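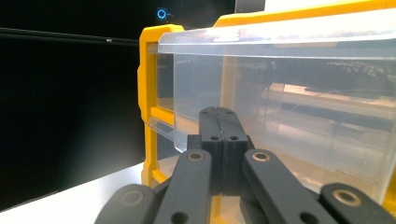

Trarodach wants the cable burial question settled before the boats go back to the northern ground, and asks whether the 80 cm target at Kevthorpe still holds where the seabed turns to gravel.

My answer for now: on the sand, yes. On the gravel, not shown.

April 7, 2022

Reprocessed the November survey lines for the export cable, KP 8 to landfall. The depth-of-burial channel had a tide offset applied twice between fixes 2423 and 3000. Removed one. The step in the profile at fix 2423 is gone and the sand section now agrees with the as-laid record.

The gravel section is worse than we reported. Cover drops under target in several short runs, and the tracker noise is high enough there that I would not quote a minimum. Kevovham's trawl gear study assumed full target cover along the whole route, so their penetration margin needs redoing for those runs. Told them not to circulate the current version. 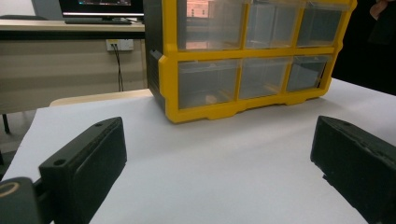 The second problem is the chart overlay. The plotter file sent out to the fishing boats uses the planned route, and the as-laid route swings east of it near the boulder field. Anyone towing by the plotter could think they were clear when they were over the cable. New file exported in both plotter formats, old one marked superseded - still on the server until the harbor office confirms receipt.

Open:
Rerun gravel section with the lower tracker gain.
Check whether the rock placement at the Joseph crossing is in the cover figures or left out.
Guard vessel cover stays as is until the gravel numbers are in.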